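3.2 Surface finishes and rating procedure

The second part of the study dealt with speckled finishes in small work rooms. Earlier work on room color has mostly used flat paint, and the results do not carry over well to surfaces in which two tones are mixed. A viewer standing close to a speckled surface sees the flecks as separate marks. From farther away the flecks blend with the ground color, and the surface is judged as a single, slightly darker tone. The distance at which this change takes place depends on fleck size, on the contrast between fleck and ground, and on the angle of the light.

We used the grouping proposed by Moodley and Fogh, in which finishes are sorted first by ground color and then by the relation of the fleck to the ground. A fleck may be lighter than the ground, darker but of the same color family, or of a different family. The pink and red finishes all fell into the second class. Figure 2 includes a textured surface of this class, with a dark pink ground and deeper red flecks. Gray, green and cream finishes were spread over all three classes, though the cream group had too few members in the third class for a separate analysis.

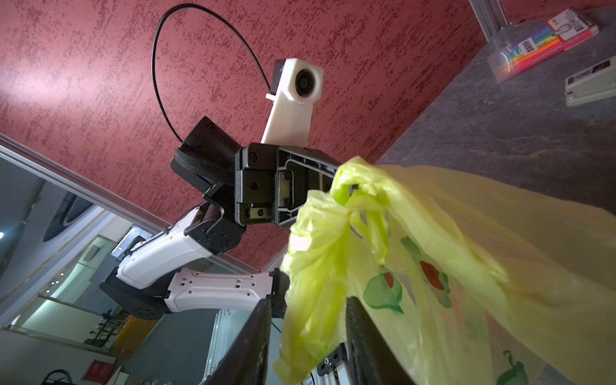 Ratings were collected from 219 adults at two sites, Rernon and Wosmont. All were asked about color vision before the session, and those who reported a deficiency were given the same forms but were not included in the main analysis. A further group withdrew or left more than one page blank. The final sample was 189. Each person rated 6 finishes, in an order set by a printed list, on scales for warmth, brightness, visual noise and willingness to work near the surface for a full day. The scales ran from 1 to 7. Raters were free to go back and change an answer within the same page but could not return to an earlier page.

Light level at the rating position was set to 200 lux, measured with the meter held flat at desk height. This is lower than the level found in many offices. It was chosen after a pilot in which raters at the Wosmont site complained of glare from the rougher finishes. The pilot data are not used below. Window blinds were kept closed, and sessions started no earlier than 9 a.m. so that the lamps had time to warm up.

The wording of the visual noise scale caused some difficulty. In the first draft the end points were "calm" and "busy," and several raters took "busy" to refer to the use of the room. Hájek and Zwane rewrote the end points as "plain" and "cluttered to look at." Agreement between repeated ratings improved after the change, most clearly for the finishes with dark flecks. Ratings made with the first draft were dropped.

Two limits of the procedure should be noted. First, fleck size was not varied independently of surface texture, and rough finishes tended to have larger flecks. An effect of one cannot be fully separated from an effect of the other. Second, overhead surfaces and walls were rated on the same form. Akbulut has argued that people accept stronger patterns overhead than at eye level, and our form gave no way to test this. The model in Section 3.3 therefore treats position as unknown and fits a single slope for contrast across all finishes.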